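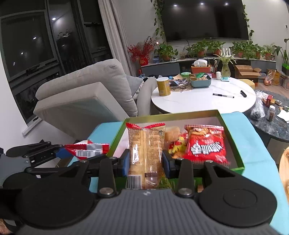 Snack box, mid-pack. The tall tan one going in back to front, so you get all the small print.

So. November, which means the parcel for Lora, which means I've left it far too late again and the last post goes at half four.

She's in Astonley till the spring and says the shop there does crisps, a different kind of crisps, and mints. Hence the box. Same green one as last year with the goldy rim, it came back to me with a jar of her plum jam in it so it's only fair it goes out again full.

I had a plan this time. Big bags standing up at the ends, little ones wedged down between. The red bag with the checked top went in on the right first because it's the one she'll look for – she ate most of one on the train home in the summer and gave me maybe two. The small red and yellow packet slid in next to it, then the bready thing in the clear wrapper. I keep moving that. Anything bready gets squashed, I know this, I did it to her last year and she sent me a photo of what looked like a pancake. On top at the very end is the answer, I think, with a bit of kitchen paper over.

The tall packet is awkward. Too tall lying down, and standing up it only just clears the lid. Will see. The red, white and silver one can go flat along the left if there's room.

Everything else is on the white table waiting its turn. The teal basket is the stuff I haven't decided on, green and gold packets mostly, and I've told myself I'm allowed one handful from it and no more. The yellow canister with the white lid isn't going anywhere, far too big, it'd be the whole parcel. It stays with me. Shame.

Postage. I weighed the box last time and it came out at 2 kilos and a bit, and the bit put it up a band, and I stood at the counter in Maldonado's with a queue behind me picking out sweets one at a time. Never again. Scales are out on the worktop this year, going to weigh it before the tape goes on. (Must buy tape. There are 44 parcel labels in the drawer and no tape.)

Maarten Brouwer asked in the comments on the last post wether I put a list inside. Yes! Always, folded up at the side, with little notes like "eat this first" and "share this one". She ignores both. And no Maarten, I don't post chocolate in summer, learned that one, but this time of year it's fine.

Right, it's gone 3 and I haven't written the card. It's the one with the harbour at Ustevov on the front, bought it years ago and never had anyone to send it to. Number 84 for the address, not 48, I am writing it here so I dont do it again.

Will put up what went in the end when I'm back from the post. Tape first.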